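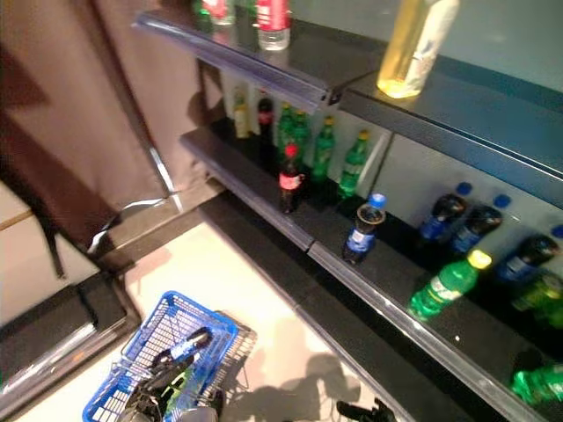 Henrik Lenz wrote back after the last report to ask whether we still need a person steering every single pick, or whether the recordings from spring would already carry us. It was a fair question, and I'll spend most of this report on it.

The short answer is yes, we still need the person, and I'm happier about that than I was three months ago. The spring recordings were made with our old joystick setup. The arm got to the bottle eventually, but the movements were jerky and full of pauses while the operator worked out which stick did what. A model trained on those learned the pauses as well. It would stop in front of a shelf for ages, exactly like Ludger on a bad morning (he has read this and agrees).

Since moving to the leader arms at Eltden things look very different. The operator holds a pair of light handles, moves them as if reaching for the shelf, and the robot follows. New people are making usable recordings on their first afternoon. Wolfram Bauerfeind had never driven the thing before August and his demonstrations are now among the smoothest we have - he slows down just before the fingers close, and you can see the same habit coming through in the trained runs.

Where we stand

The target for this funding period was 2,000 accepted demonstrations of the shop task, in both directions: bottle from shelf to basket, and bottle from basket back to shelf. We have 1,317. Of those, 714 are shelf to basket and the rest go the other way, so the two halves are better balanced than I expected. Putting a bottle back is much harder to show well. The operator has to find the gap between the neighbours and keep the base level while lowering it, all through the head camera, which tilts whenever the robot leans down.

The basket has been the surprise of the period. We planned the work around the shelves and treated the basket as a box with no lid. In practice it slides on the floor, the handle gets in the way and a bottle lying down inside has to be gripped at quite a different angle from one standing up. Digby Pomare suggested using the second hand to steady the rim, and we now teach that to every operator before they record anything. I'd like to keep it in for the next period even though it adds time to each demonstration.

Drinks turned out to be a good choice of goods. Cola and green bottles side by side give the model plenty of chances to pick the wrong one, and it still takes them, mostly when the labels are turned away or the shelf above throws a shadow.

What went less well

We lost 5 working days to a loose cable in the left leader arm. Kleinschmidt replaced the arm without fuss, but the recordings made just before the fault showed up had to be thrown out, as the robot's hand lagged behind the operator's. Vultuvow, our recording software, now warns us when the two drift apart.

Next steps

Eckhard Haberkorn is setting up a second shelf at the Stendik site with a different spacing. We'll record the remaining demonstrations across both places, with priority on the return direction and on crowded shelves. I would also like to try short corrections, where the robot works alone and the operator takes over only when it hesitates. We tried it one Sunday with the building quiet and it felt very promising, though one session is too little to report figures on. Henrik, you would be welcome to come and have a go on the handles yourself.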